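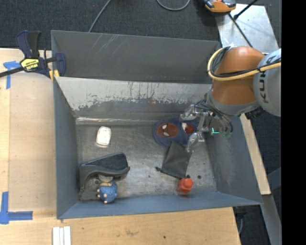 Homework folders in second grade, keep or ditch?

rawan_aj
So I teach second grade at Plisstead and I'm this close to dropping the nightly reading log. Parents sign 3 weeks of it in one go on the drive to school (I've seen them do it in the car line!) and I spend my lunch checking initials. Anyone quit and live to tell?

dukdale_dad
Parent here. Please ditch it. My son loves books and hates writing down page numbers. By October we were making them up.

Mulder_A
I'd keep it, sorry. I have 76 kids across my reading groups and for a few of them that log is the only reason a book gets opened at home. I just don't grade it.

dukdale_dad
But if it's not graded, why does it need a signature?

Mulder_A
So somebody at home looks at it? Works for me, doesn't have to work for you.

inaki_s
We switched to a paper bookmark, kids color in a square when they've read. No signing. I get maybe half of them back and I'm fine with that.

rawan_aj
Ooh, I like the bookmark. Do you send a new one every week or monthly?

inaki_s
Monthly. Weekly ones ended up in the bottom of backpacks with the banana.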